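Category: Student Projects / Term Reports

Can It Put the Shoes Away? Final Report on Shop-Floor Chores for a Robot Arm
Kátia Macedo
Saturday, December 11, 2021

Background

In August I worked at Hubáček, a shoe store in Prarnberg, where most of my day went into lifting lids off boxes, showing people their size, and putting everything back the way it was. My supervisor there was sure a machine would have my job soon. I chose this project partly to find out how soon. I have since stopped worrying.

Task

The arm has to take the lid off a shoe box, lift out one shoe, set it on the desk, and then do the whole thing in reverse. A bored teenager can do this while texting. We allowed the arm 60 seconds per attempt, a limit I considered generous in week one.

Setup

We used the department's arm with a two-finger gripper and the Zidix control software, which logs everything and explains very little. A person can take over with a game controller when the arm gets lost. I became good with the game controller.

Results

Out of 183 attempts, the arm completed the full cycle 20 times without help. Lids were the main problem. A cardboard lid fits snugly, bends when squeezed, and comes up at one corner while the rest stays put, so the box rises with it and then drops. Shoes were easier once the lid was gone, except for laces, which the fingers liked to collect.

Box position mattered more than I expected. Flat on the desk with the opening up was the best case. Standing a box on its long side with the opening turned away from us left the finger hole in the upper edge as the most inviting thing to grab, and grabbing it is no way to get at a shoe. 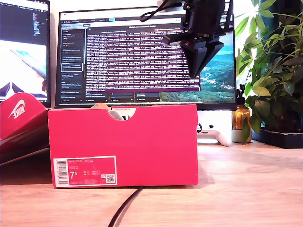
Discussion

The Breltumby group reported better numbers last year, but they used plastic bins without lids. I would also like to work in a store without lids.

For now the arm could fetch closed boxes from a shelf, provided they all faced the same way and no customer had touched them. Returning a shoe to its box needs at least 2 more semesters, and they will be somebody else's.

Contact the lab office | © 2021 Student Project Archive | Back to top
We use cookies to remember your settings. Accept / Manage preferences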